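**Wimano 2 ist da – und plant jetzt endlich vorausschauend**

Bindow, 17. Mai 2020. Ich hab's ja im Februar schon angekündigt, jetzt liegt die neue Version von Wimano tatsächlich auf dem Server: der Greifplaner, an dem Vittoria Russo und ihre Leute bei Goltudard seit einer gefühlten Ewigkeit schrauben. Ich durfte vorab ran und habe gleich mal mein halbes Wochenende damit verbracht (die Steuererklärung muss warten).

Die große Neuerung steckt in der Bahnplanung. Bisher hat Wimano einen Griff ausgesucht und danach geschaut, ob der Arm überhaupt hinkommt. Jetzt läuft beides zusammen, und der Planer verwirft aussichtslose Kandidaten schon, bevor er sie durchrechnet. Im mitgelieferten Testlauf mit 4000 simulierten Szenen fand er in 3029 Fällen im ersten Anlauf eine kollisionsfreie Bahn. Die mittlere Rechenzeit lag bei 49 Millisekunden, auf meinem alten Bürorechner wohlgemerkt!

Rosalba Barbieri, bei Goltudard für die Simulation zuständig, hat mir am Telefon erzählt, dass die meiste Arbeit in die Kollisionsmodelle geflossen ist. Dünne, unregelmäßige Formen wurden früher einfach in eine dicke Hülle gepackt, und dann blieb zwischen den Fingern natürlich kein Platz mehr. Die neue Zerlegung geht viel feiner vor, braucht dafür aber spürbar mehr Speicher. Wer große Objektbibliotheken lädt, sollte das vorher einplanen.

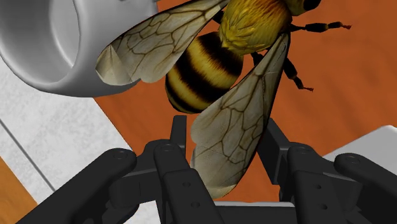 Was mir noch fehlt, ist eine ordentliche Fehlerausgabe. Wenn der Planer aufgibt, steht im Protokoll bloß »kein Griff gefunden«, und dann darf man raten, ob es an der Reichweite oder am Netz lag. Russo hat mir versprochen, dass da mit dem nächsten Update was kommt – ich erinnere sie dran.

Alte Szenendateien lassen sich übrigens weiter öffnen, nur die Greiferprofile müssen einmal neu exportiert werden. Die Anbindung an die Steuerung von Bortolotti ist vorerst als Testversion dabei, die probiere ich als Nächstes aus.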